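By Mayuree Pongsiri
February

I'd been trying to pin Gaëtan Moulin down for a chat about build tools for ages, and when he finally rang it was 8 in the morning and I hadn't had a coffee. He had, clearly. "We deleted the bundler config!" he said, before hello.
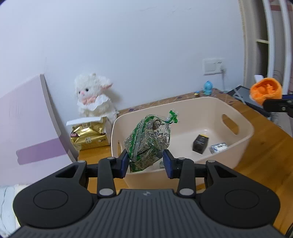 Sastent Web Platform Team

Gaëtan looks after the front end of Himthorpe, our booking app, and the config he was so chuffed about losing had grown to more than 50 plugins over the years. I asked what half of them did. "No idea," he said. "One of them was there to colour the terminal output. I'd muted that terminal in my first week."

The replacement is Pullberg, a little wrapper that reads the package file and works out the rest (mostly). Cold builds used to take 99 seconds on his laptop. Now they take five, and he reckons he misses the break - "I used to hang out the washing." 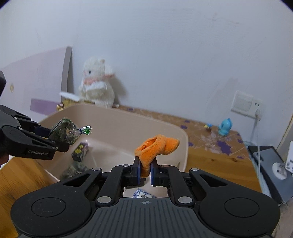

It wasn't all smooth, mind you. Source maps pointed at the wrong lines for a fortnight, and the old date picker flat out refused to load as a module. "I rewrote it in the end," he told me. "I'd been putting that off and it only took an arvo." He's still grumpy about the CSS ordering, which changes behaviour between dev and production, and he's got a branch open for it.

I asked whether the admin site was next. Long pause. "Ask me after Huet ships," he said, and then his bread popped up and he had to go.

Contact the team | © Sastent | Back to top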